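2/18/19

I have now read the Malley decluttering book twice, the second time with a pencil, and I still don't buy it.

The pitch is that a household of four needs only one plate per person. Everything else goes in a box in December, and whatever you haven't missed by spring gets donated. Qianru Qian lent me her copy and swears by it. She also eats lunch at work every day, so I'm not sure her kitchen is a fair test.

My main problem is the math. Malley claims the average family spends 2,220 minutes a year washing dishes that "didn't need to be dirtied." Where does that come from? There's no footnote. I checked the back pages and found an ad for a seminar. And fewer plates means washing the same ones more often, as far as I can tell. A dish used at breakfast has to be clean again by lunch, so somebody is standing at the sink either way.

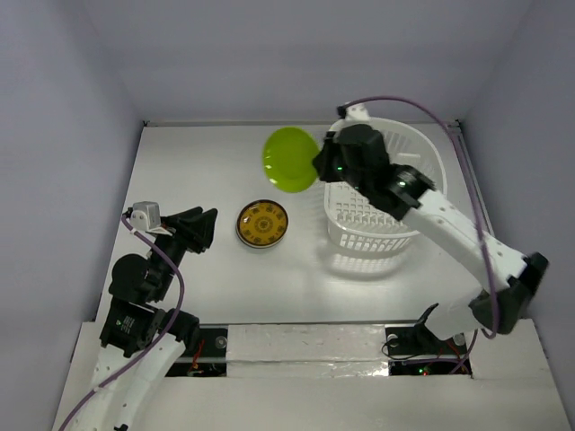 Lime green plate, yellow dish, white basket.

I did try it for 30 days. By the second week we were eating toast off paper towels, which I doubt the author had in mind. Then Rostyslav Bilyk came over with his two kids and I went down to the basement and opened the box. Does that count as missing them? The book doesn't say.

The chapter on mugs is better, I'll admit. We had far too many and I don't want them back. But that's one decent chapter for the price of a hardcover, and my aunt would have told me the same thing for free.

Qianru gets her copy back on Thursday, pencil marks and all.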